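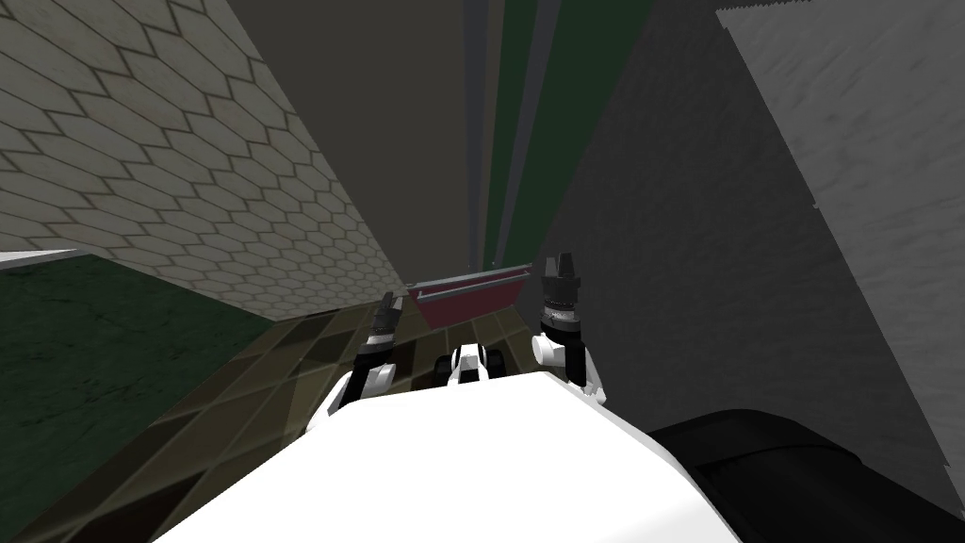
Slide 1. Two arms, black grippers, computer render.

Speaker notes: short film night, what we learned
Posted in April by the Flumthorpe Shorts programming desk

We use cookies to remember your settings. Accept / Manage

- Hi, thanks, mic check. Keep this bit short, they've just had lunch
- Who we are: Flumthorpe Shorts, 9 years going, one screen, the old Stevon hall
- 261 films sent in this year. We showed 43. Say that slowly
- Watching: every film gets 2 viewers. If they disagree it goes to a third. Took us most of the winter
- Running order matters more then you think. Don't open with the saddest one (we did. twice)
- Longest film went right before the break, people were restless. Move it next year
- Captions on everything now. Complaints dropped, and older crowd came back
- Online nights through Clitik: good for people out of town, chat was dead quiet. Bajwa hall crowd much louder, laughed in the right places
- Tickets: pay what you can at the door, fixed price online. Mention the door did better
- Filmmaker Q&As. Ten minutes max, hand mic, no speeches from the floor
- Skip the projector story if runing late
- Ask: who here has sat on a selection panel? Hands up. Pick someone near the front
- Submissions open again after summer, forms on the table by the coffee
- Questions, then out by 3:30, they need the room

Contact the festival desk | © Flumthorpe Shorts | Back to top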